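Fine dust on sealed concrete – sweep or damp mop?

torvik_73
Shop floor is 285 square feet, sealed last August. Sanding dust builds up along the walls and sweeping leaves a gray film.

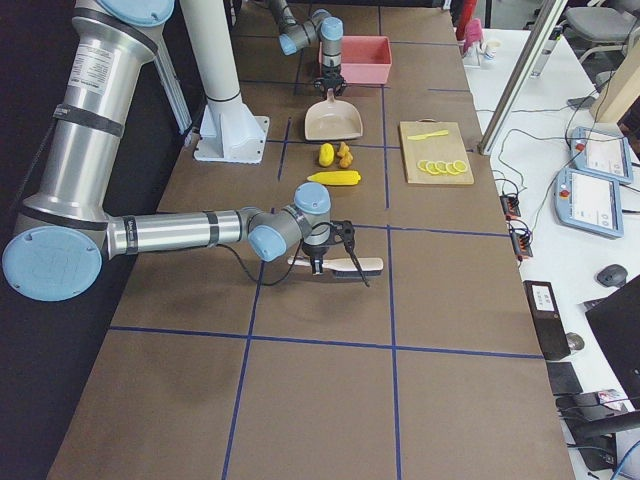 Bristle is medium stiff. Would a softer one pick up more, or am I wasting time sweeping at all?

Mosier
Softer, with flagged tips. Stiff bristle throws fines into the air and they settle again overnight. Short strokes, low angle.

koltthorpe
Disagree. No brush gets fines off a sealer. Vacuum with a HEPA bag, then damp microfiber. I logged 12 weeks of both and gave up sweeping.

Mosier
Vacuum is fine for open floor. Along the base plates a brush is faster.

Ebbe Løken
Check the sealer first. Acrylic holds a static charge in dry air – mine ran 109 days before the film stopped coming back, and that was after a recoat.

torvik_73
Acrylic, two coats. Will try the vacuum on one half and a soft brush on the other.

koltthorpe
Keep the mop water plain. Soap leaves its own film.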